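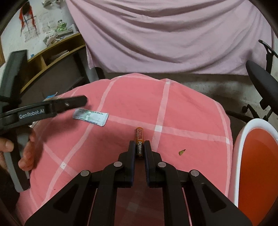

Battery pick on the pink check blanket, two hand-held grippers, AA cell standing between the fingers.

**Gripper budget, second round. June, started 9:40**

Carrying on from the list Selim and I made on the whiteboard, before it gets wiped. Question for this page is what we buy with what's left in the equipment line, and what waits until after summer.

Left to spend: $2,000. Bernardo confirmed it this morning. It has to be ordered before the end of the month or it goes back to the general pot.

**Finger pads**

These wear faster than I planned for. Small hard objects are the worst, and the AA cell is the one we use most. Once a pad has a groove in it the cell starts to roll when you close on it, and after that the operator learns to compensate, which spoils the comparison between sessions. I'd like to change pads on a schedule and stop waiting for complaints.

Vasstead sells them in packs, $14 a pair. Sixteen pairs gets us through autumn if we swap both tools at the same time. That's $224. Selim wants to try cutting our own from sheet. Fine by me, but as a side job, and I'm not taking the Vasstead order off the list for it.

**Spare gripper**

Two tools in use for the two-handed tasks and nothing on the shelf behind them. If a pivot screw strips we are down to one-handed work until a part shows up. Options:

- Complete third unit. Doesn't fit in this budget, whatever we drop.
- Linkage parts kit from Otunetti, quoted at $640. Screws, arms, one set of fingers. Lead time "three to four weeks", and last time that meant six.
- Do nothing, borrow from Vieira if we're stuck. They said yes once. I don't want to plan on it.

Going with the parts kit.

**Props**

Put aside $200. We need more cylinders in different sizes, more things with print on them, a few shallow basins in other colors, and blankets or cloths with a plain surface as well as patterned. The check blanket is good because it bunches up and nothing stands quite straight on it, but we have leaned on it too much. Bernardo's point was that we should buy props in ordinary shops and keep receipts, no special order. Agreed.

Batteries: buy a few brands. The YONG LI wrapper is orange and black and easy to pick out against pink. Want some duller ones.

**Work surface**

Wuklow folding table, low one, $185. Would let us do the same tasks at two heights. Selim thinks we can get by with what's in the room. I half agree. Putting it last on the list.

**Running total**

| Item | Cost |
|---|---|
| Pads, 16 pairs | $224 |
| Parts kit | $640 |
| Props | $200 |
| Folding table | $185 |
| Total | $1,249 |

Leaves $751. No shipping in any of this yet. Otunetti charged a lot for it before, so I need a real number from them.

**Open**

- Ask Otunetti for shipping and whether the kit screws are the same length as ours. (me)
- Sheet material for home-cut pads, one small piece only. (Selim)
- Does the $751 have to be equipment, or can it cover storage for the recordings? (Bernardo)
- Label both tools left and right with paint marker. No cost, keep forgetting.

11:15, stopped here. Order form is half filled in, saved in the shared folder under purchasing.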